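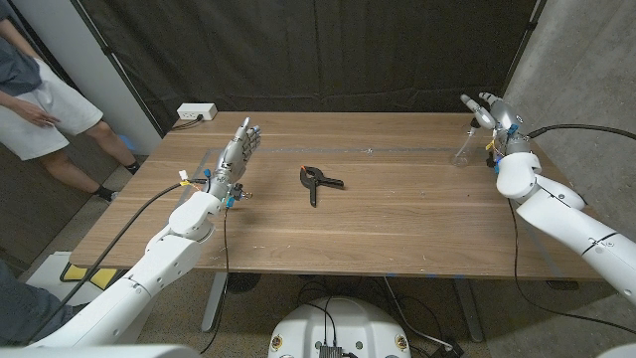

Uma mola é uma peça que muda de forma quando recebe uma força e volta à forma inicial quando a força desaparece. O grampo de mola usa essa propriedade para segurar objetos. É uma ferramenta comum em oficinas, salas de aula e estúdios de fotografia. O grampo preto pousado na mesa de madeira tem os dois cabos afastados um do outro e uma pequena ponta cor de laranja na extremidade da garra de cima. Com os cabos nessa posição, ninguém está a apertá-los, e o trabalho fica todo a cargo da mola.

As partes do grampo

Cabos: são as duas partes compridas onde se põe a mão.

Garras: são as duas partes curtas, do lado oposto, que prendem o objeto. Muitos modelos têm pontas de borracha ou de plástico macio, que aumentam o atrito e evitam marcas na madeira.

Eixo: é o pino que une as duas metades. Tudo roda em torno dele.

Mola: na maioria dos modelos é um arame de aço enrolado à volta do eixo. Chama-se mola de torção, porque trabalha quando é torcida.

Como funciona

Quando a mão aperta os cabos, eles aproximam-se. As duas metades cruzam-se ou apoiam-se no eixo de tal forma que as garras se afastam. A mola fica mais torcida e guarda energia. Essa energia chama-se energia potencial elástica. Quando a mão larga os cabos, a mola empurra-os para fora e as garras fecham-se. Se houver um objeto entre as garras, elas param nele e continuam a apertá-lo.

Cada metade do grampo é uma alavanca. Uma alavanca é uma barra que roda em torno de um ponto fixo, o fulcro. No grampo, o fulcro é o eixo. Como os cabos são normalmente mais compridos do que as garras, a força feita pela mão chega maior às garras. Em troca, a mão tem de percorrer um caminho mais longo. A tesoura e o alicate funcionam segundo o mesmo princípio.

Porque é que o objeto não escorrega

A força que impede duas superfícies de deslizar uma sobre a outra chama-se atrito. Depende de duas coisas: o material das superfícies e a força com que são apertadas. Uma garra lisa de metal sobre um vidro molhado tem pouco atrito. Uma garra com borracha sobre madeira seca tem bastante.

Experiência: medir a abertura

Esta atividade foi preparada por Negin Karimi para as oficinas da escola de Clestville. Faz-se com um adulto presente.

Material: um grampo de mola pequeno, uma régua, uma folha de cartolina, um livro fino, lápis e papel.

1. Pede ao adulto que aperte os cabos até ao fim. Mede a distância entre as pontas das garras, em milímetros, sem pôr os dedos entre elas. Anota o valor.

2. Prende a folha de cartolina à borda de uma mesa. Puxa a folha devagar, na horizontal. Observa se escorrega.

3. Retira a cartolina e prende o livro à borda da mesa. Repete o teste.

4. Compara os dois resultados. Com o livro, as garras ficam mais abertas e a mola mais torcida, por isso a força de aperto é maior. A capa do livro e a cartolina podem ter atritos diferentes, e isso também conta.

Repete cada teste 3 vezes. Uma única medição pode sair errada por a régua estar torta ou por o grampo ter ficado mal colocado.

O cansaço do metal

Uma mola não dura para sempre. Na oficina de Idbridge, Zakhar Kravchuk abriu e fechou o mesmo grampo 2.000 vezes, ao longo de várias tardes, e registou a força com um dinamómetro. Às 1.006 aberturas não havia diferença que o aparelho conseguisse medir. No fim, a força tinha diminuído um pouco. Chama-se fadiga ao dano que se acumula num material sujeito a esforços repetidos. Outro grampo, de modelo diferente, partiu a ponta de plástico ao fim de umas 3.000 aberturas, com a mola ainda em bom estado.

Regras de segurança

Não ponhas os dedos, o nariz ou as orelhas entre as garras.

Não largues os cabos de repente. Acompanha o movimento com a mão até as garras tocarem no objeto.

Não uses um grampo com a mola partida ou fora do lugar.

Guarda os grampos fechados, sem nada entre as garras. Assim a mola fica com a menor torção possível.

Palavras novas

Atrito: força que dificulta o deslizamento entre duas superfícies.

Dinamómetro: aparelho que mede forças.

Fulcro: ponto em torno do qual roda uma alavanca.

Torção: deformação de uma peça quando é torcida.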